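Adard stick-on marble film, 6 months in

Bought two rolls of this in the brown marble pattern for the kitchen worktop. 30 quid the pair, delivered. Came fast, bit squashed at one end, fine.

Putting it on. Slow! Took me most of a morning and I'd watched the instructions twice. Clean the surface first, properly, washing up liquid then a dry cloth. Peel a bit, smooth a bit, peel a bit more. The squeegee they give you is rubbish, used an old bank card.

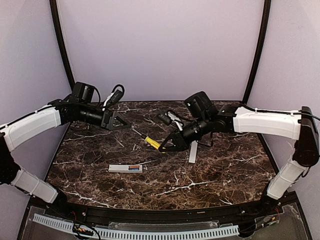 Corners were the worst. Hairdryer on low helped, stretches a little when warm. Got one bubble by the sink, pricked it with a pin and it went flat. Joins show if you get down and look for them, but I dont.

Wear so far: tea wipes off, turmeric didn't (my own fault, left it overnight). One lifted edge near the kettle from the steam, glued back down in April and its stayed. Wouldn't put a hot pan on it. Knife marks, yes, use a board.

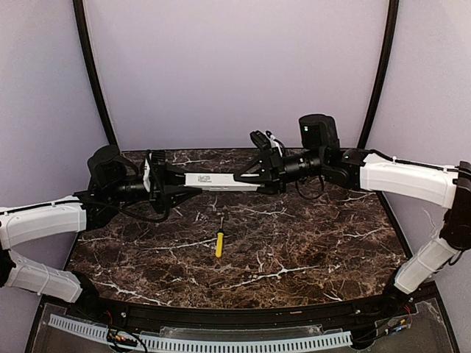 Dark brown marble with white and tan veins.

Pattern hides crumbs a bit too well, so wipe even when it looks clean. Tried the Tarberg one before this, thinner and tore when I had to lift it. Adard one you can reposition, for the first few mintues anyway.

Four stars. Would buy again, would get a third roll for mistakes.

Jocelyn Evangelista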